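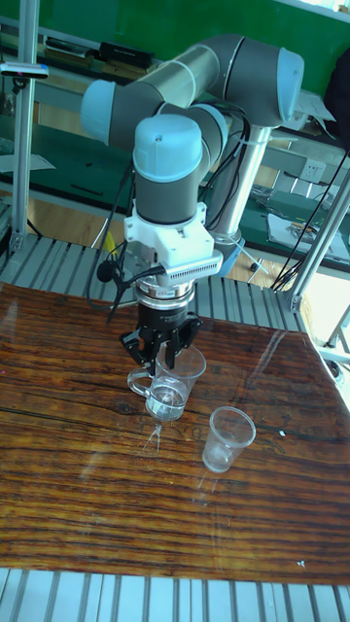

## 3. Planning and budgeting for a liquid-handling cell

Complete this section before placing an order with Stasavari. The arm is normally the easiest item to specify. Protection, mounting and spare parts are where budgets run short.

### 3.1 Before requesting a quote

1. List every container the arm will hold. For each one, record the material, the rim diameter, the full weight and whether it has a handle. Glass and thin plastic need separate grip settings and may need separate finger sets.
2. Record the largest volume to be poured in one cycle. Double it, and use the result as the spill volume in step 4.
3. Measure the work surface and the clear height above it. Allow 80 cm of free space above the tabletop for the wrist and gripper in the raised position.
4. Choose a surface that can take the spill volume. Sealed wood is acceptable for water trials. For anything else, budget for a lipped tray.
5. Decide how the cables will run. Cables looped along the outside of the arm cost nothing extra but must be kept clear of the pour path. The Mitex sleeve kit is ordered separately.

> **Note:** Printed mounting brackets between wrist and gripper are suitable for trials. For daily use, order the machined bracket with the arm — adding it later means repeating the tool calibration.

### 3.2 Items often left out of the budget

| Item | Supplier | When to order |
|---|---|---|
| Splash cover for gripper body | Mitex | With the arm |
| Spare finger pair | Stasavari | With the arm |
| Frame extrusion and corner brackets | Zervas | After step 3 |
| Lipped tray | Zervas | After step 4 |
| Leak sensor strip | Gurkitz | Before first wet run |

The cover, spare fingers and sensor strip together come to $2,240 at the May 2023 price list. Freight is not included. Allow a further 5 percent for breakage if glass containers are used.

### 3.3 Lead times

Stock items ship in 21 days. Machined brackets are made to order and are quoted individually. Sites that close their accounts in March should submit the purchase request early enough for delivery and invoice to fall in the same year.

> **Caution:** The standard gripper is not sealed. Do not schedule wet runs until the splash cover has been received and fitted. Water damage to an uncovered gripper is excluded from the warranty.

### 3.4 Sign-off

1. Attach the container list and the surface measurements to the quote request.
2. Mark each item in table 3.2 as ordered, on hand or not required.
3. Send the package to Zoi Kalogeropoulos, Applications, for review. Quotes issued without a review cover the arm and controller only.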